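Hollero School Survey Responses, README

Last updated Sep 8, 2021. Maintained by Skye Moncrieff. Send corrections to Anjani Wibisono.

What this is

A cleaned table of 200 written responses from parents in the Esdale school district, collected in March, on how they picked a school for their child. One row per family. The district's own summary said parents were "highly satisfied with the range of options." We asked for the raw answers, got them after two requests, and read them. We don't think they say that.

Read this before you use it

Of the 200 families, 163 filled in the free-text box. The other rows carry only the rating and the grade level. If you average the ratings over all rows and then quote the comments as if they explain the average, you are mixing two groups of people. The district did this. Please don't.

The rating question was "How satisfied are you with your choice of school?" It's a weak question. A parent who had one bus route and one open seat can be perfectly satisfied and still have chosen nothing. We left the wording alone, but we would not build an argument on that column. 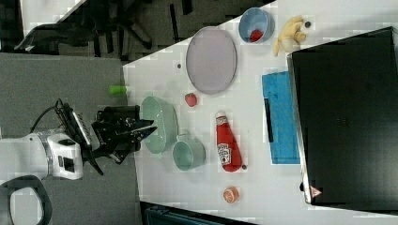
Cup, bowl and plate on the white table.

Columns

family_id: random number, no link to district records
grade: K to 12, as entered by the parent
school_type: neighborhood, magnet, charter, private with voucher, other
rating: 1 to 5
visited: yes or no, whether anyone in the family toured the school first
reason_text: free text, names removed
reason_code: our label, see below

The "other" category in school_type is a mess. It holds homeschoolers, a few part-time programs, and parents who seem to have skipped the question. Hưng Huỳnh tried to sort it out and gave up, and I think he was right to.

How the codes were made

Hauke Buschmann and Florêncio Quintela each read every comment and gave it one of 18 codes. Where they disagreed, they talked it over and picked one. That is a normal way to do it, and also a good way to hide disagreement, so the file codes_before.csv has both sets of labels from before the talking. 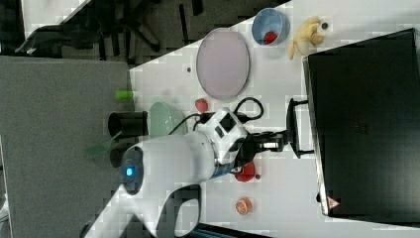

The pair split most often on "safety" against "discipline." Some parents use the two words for the same thing, and some very clearly don't. If your finding depends on keeping them apart, run it again with the two merged and see if it's still there. We tried that with our own favorite result and it shrank.

Test scores come up less than the people who publish test scores would like. I wouldn't make too much of that either — the form had already asked about scores on the page before, and parents may have felt they'd covered it.

Known problems

The form went out by email, in English only. Families who don't read email from the district aren't here, and we have no way to guess what they would have said.

2 rows look like the same family answering twice. We kept both and marked them in notes.txt.

The visited column depends on memory. Several comments describe a tour while the box says no.
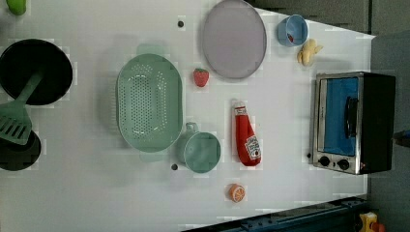 An earlier copy, passed around under the name Gralex, has the grade column shifted down by one row. Any chart made from it is wrong. Check the first line of your file: if it says version Rieger, you have the fixed one.

What it can't tell you

Whether choice improved any school, or whether parents chose well. There is no outcome data of any kind in here, and adding the district's own figures won't fix that, as family_id doesn't match anything they hold.

Use

Free for teaching and reporting. Cite the version name. Don't try to work out who wrote a comment.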